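Kolska 2 Parallel Gripper - Setup and Care

The Kolska 2 is a two-finger parallel gripper for light handling cells. It ships with a simulation model, so finger spacing and approach angles can be checked before the arm is powered. Maximum opening is 137 mm. Mounting flange screws are supplied.

Finger alignment

Load the model, open the fingers fully and bring the wrist camera view up. Both finger plates must show above the palm. Run the alignment routine with a hollow part first - a curved wall shows an offset sooner than a flat one. 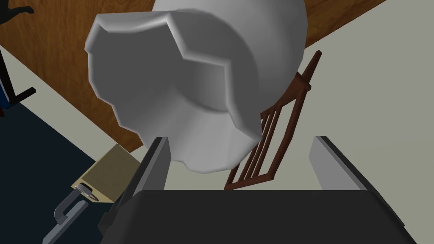 Simulated wrist view: white scalloped part at the fingers, palm below.

If the part sits closer to one finger, correct the tool center point in the Kurkeo controller and repeat. Do not bend or shim the plates.

Open-position check

Command full open with no part between the fingers. Compare the gap in the view with the value on the controller. Recheck every 90 operating hours, and after any collision stop. Wipe the guide rails with a dry cloth and replace the finger pads at the same interval if worn. 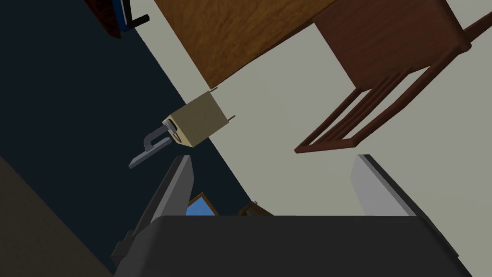

Gonçalo Godinho writes that his cell lost its zero after a firmware update, and that the open-position check had to be run twice before the controller kept the value.

Save the value to the controller before cycling power. Pad kit: part no. 26-K.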